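Against the mixed drawer
21 May 2009

Most small workshops store fixings by the job they were bought for. A bag of M5 screws left over from a gate goes into the gate box, and the next person who needs an M5 screw buys another bag. Storage should follow the dimensions of the part, and the history of the part should be thrown away with the receipt.

I kept stores at the Dostholm works for 26 months. When I started, the fixings were held in drawers labelled by customer. A request for a particular washer meant opening three or four of them, and the usual outcome was an order to Rezaei for a box of 400. By the following October we held the same washer in 5 places under different names.

The replacement scheme sorted first by thread, then by length, then by head. Finish came last. People object to this, as finish is what the eye picks out, but a zinc screw and a plain screw of the same size will both go into the hole, and a longer one may not. The order of sorting should match the order in which a mistake costs money.

Labels are a separate question. A label should carry the size and nothing else. Supplier codes change — Prurnent altered theirs twice while I was there — and a label that has to be rewritten is soon left wrong. Quantities do not belong on a label at all.

Compartment size matters more than the number of compartments. If a full box from the supplier will not fit, the remainder is put on a shelf, and the shelf becomes a second store with no system. I would accept wasted space in the compartments for small pins in order to avoid this. Clear plastic is preferable to painted steel for the same reason that a sight glass is preferable to a dipstick: stock can be checked in passing.

The weak point of any such scheme is returns. Parts taken out and not used should go into one tray, to be sorted at the end of the week by one person. 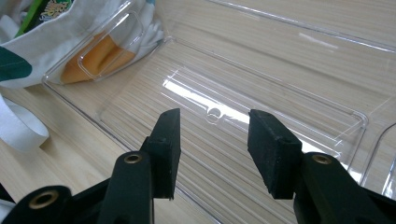 Afshin Naseri writes that sorting by thread first only works where everything is metric. His own shop still gets imperial parts in for repair, and he keeps the two systems in separate cabinets — he would put that division above all the others, and he thinks one returns tray is asking for trouble.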